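Loretach 시청 안내서
3장. 드라마 알림과 이어보기 설정하기

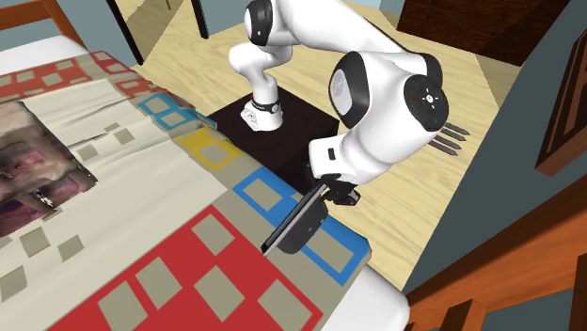
좋아하는 배우가 오랜만에 안방극장으로 돌아온다는 소식을 듣고도 첫 방송을 놓쳐 속상했던 적, 한 번쯤 있으시지요? 이번 장에서는 Loretach에서 기다리던 드라마를 챙겨 보는 방법을 차근차근 알려 드릴게요. 앞 장에서 계정을 만들고 프로필까지 정해 두셨다면 준비는 다 된 셈이니, 차 한 잔 곁에 두고 천천히 따라와 주세요.

3.1 관심 배우 등록하기

1. 첫 화면 위쪽의 '찾기'를 누르고 배우 이름을 입력합니다. 한글로 나오지 않으면 원어 표기로도 한번 찾아보세요. 예를 들어 Hiwot Jemal은 '히워트 제말'로도, 로마자로도 검색됩니다.
2. 검색 결과에서 배우의 소개 화면을 엽니다.
3. 이름 옆의 '관심'을 누릅니다. 별 표시가 채워지면 등록된 것입니다.
4. '새 작품', '재방영', '인터뷰' 가운데 받고 싶은 소식을 고르고 '저장'을 누릅니다.

참고: 관심 배우는 프로필마다 300명까지 등록할 수 있어요. 가족과 함께 쓰시는 분은 프로필을 따로 두시는 편이 훨씬 편합니다. 어머님이 등록하신 배우 소식이 내 전화기로 줄줄이 들어오면 서로 조금 난처하니까요.

3.2 방영 알림 맞추기

1. 보고 싶은 드라마의 작품 화면으로 들어갑니다. 여기서는 Annelies Visser가 주연한 가족극 'Gridell'로 설명드릴게요.
2. '알림 받기'를 누르고 '첫 회만'과 '매회' 중 하나를 고릅니다.
3. 알림 시각을 정합니다. 처음에는 방송 9분 전으로 되어 있는데, 저녁 설거지를 마치고 앉으실 시간까지 생각해서 넉넉히 늘려 두셔도 좋습니다.
4. 'Rinum 채널 편성 변경 반영'을 켭니다. 특집 방송으로 편성이 밀리면 알림도 함께 옮겨집니다.

주의: 전화기 자체의 알림이 꺼져 있으면 위의 설정을 모두 마쳐도 소식이 오지 않습니다. 전화기 설정에서 Loretach의 알림 허용 여부를 꼭 먼저 확인해 주세요.

3.3 보던 곳부터 이어보기

1. '내 보관함'에서 '이어보기'를 엽니다.
2. 작품을 고르고 '계속'을 누릅니다. 처음부터 다시 보시려면 '처음으로'를 누르세요.
3. 다른 기기에서 이어 보실 때는 두 기기 모두 같은 프로필로 로그인합니다.

참고: 시청 기록은 200편까지 보관되고, 그 뒤로는 오래된 것부터 지워집니다. 단막극 'Lò'처럼 두고두고 꺼내 보고 싶은 작품은 '간직하기'에 넣어 두세요.

주의: '기록 모두 지우기'를 누르면 이어보기 위치도 함께 사라지고 되돌릴 수 없습니다. 한 작품만 빼고 싶으실 때는 그 작품을 길게 누른 다음 '목록에서 빼기'를 고르시면 됩니다.

자막 크기와 음성 해설은 4장에서 이어집니다.

2026년 10월 개정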